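Catalogue > Grippers > Zuken 3

Zuken 3 parallel gripper

The Zuken 3 is a two-finger gripper from Flesolon for light household and shop-floor work: tidying shelves, laying tables, arranging artificial flowers and grasses. It weighs 1,608 g and comes with 17 fixing bolts. Soft, thin items are still the hard part – stems bend, and bunches slip if the jaws close too far.

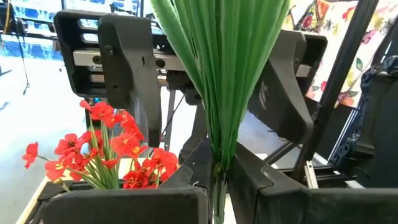 Can it do a florist's display without help?

Single bunches are fine once the position has been taught. Mixed displays still need a person to set the order and straighten the result.

Price £1,795 without fingertips. The Aksoy fingertip set is sold separately and fits without tools. Orders leave our Vemthorpe stockroom within 3 working days – allow longer in April, when we close for stocktaking.

Shares: 17 | Comments: 3

Flesolon, Vemthorpe | Contact us | Back to top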